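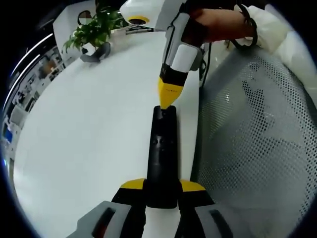
Page 5 of 6

dimer_dan wrote:
Right, so this is the job I was moaning about on the last page. One hand works the gripper and holds the black thing upright, the other brings the white tool down on top of it, yellow tip first. One go is one example. I've got 782 of them saved now and my wrist would like a word with someone.

My question is still the same one. Do I keep doing it neatly, or start being a bit sloppy on purpose? Every example I've got so far has me coming straight down on the top and I'm worried the model will only ever learn the one move.

plornis_fan wrote:
Sloppy, definitely! I did a batch of peg jobs in June, all lovely and tidy, and the thing fell apart as soon as the part was a finger's width off where I'd always put it. It had never seen a miss so it had no idea how to come back from one. I went back and did a load where I started off to one side and corrected on the way down (slow, boring, had the radio on) and it got much better.

Arnout Stevens wrote:
I'd be careful with that. There's a difference between starting in odd places and being sloppy. If you wobble about for two seconds above the part, it learns to wobble about for two seconds above the part. Vary where you begin, vary where the part stands, but once you're moving, move like you mean it.

plornis_fan wrote:
Well yes, I did say "started off to one side". But I also think you need a few proper mistakes in there, with the recovery. We'll have to disagree on that one.

Arnout Stevens wrote:
A few, fine. Mark them so you can take them out again. I had 2,455 runs in one folder on the Fitzgerald job, good and bad all mixed up, and I spent most of a fortnight watching them back at double speed. Never again.

dimer_dan wrote:
I haven't been marking anything. Oh dear. They're just numbered.

kettle_on wrote:
Can I ask a daft one? Dan, your gripper fingers are holding it quite low down. Do you always grab it there? I ask because the top is where the push comes, and on mine anything tall would lean over if I held it by the foot. I moved my grip up a bit and it stopped. Then again my part was heavier at the top, so maybe it doesn't matter for yours.

dimer_dan wrote:
Not daft. I do grab it low every time, out of habit more than anything. It wants to lean if I come down off centre but I've got used to steadying it. Which I suppose means the model has to learn the steadying as well — hadn't thought of that.

orkik_user wrote:
Different view from me. I wouldn't change the grip halfway through a set. Finish this lot the way you've been doing it, train on it, see where it goes wrong, and only then collect more. People on here (no names) always want to fix the data before they've run anything. I use Orkik for sorting the runs and it lets you tag them afterwards, so the marking isn't a lost cause either.

plornis_fan wrote:
I feel seen. But he's right, train on what you've got first. You might be pleasantly surprised.

Arnout Stevens wrote:
Agreed, for once. Keep a handful back for checking though, and pick them from different sittings. If they all come from one afternoon they'll look far too good.

dimer_dan wrote:
OK, plan is: hold some back, train tonight, and report back whatever happens. If it's rubbish I'll do a new set with the part moved about and the grip a bit higher, and I'll keep the two sets in separate folders. Does anyone have a naming scheme they like?

kettle_on wrote:
Part, grip, start side, run number. In that order, all lower case, no spaces. I can post mine later if it helps, it's on the other computer.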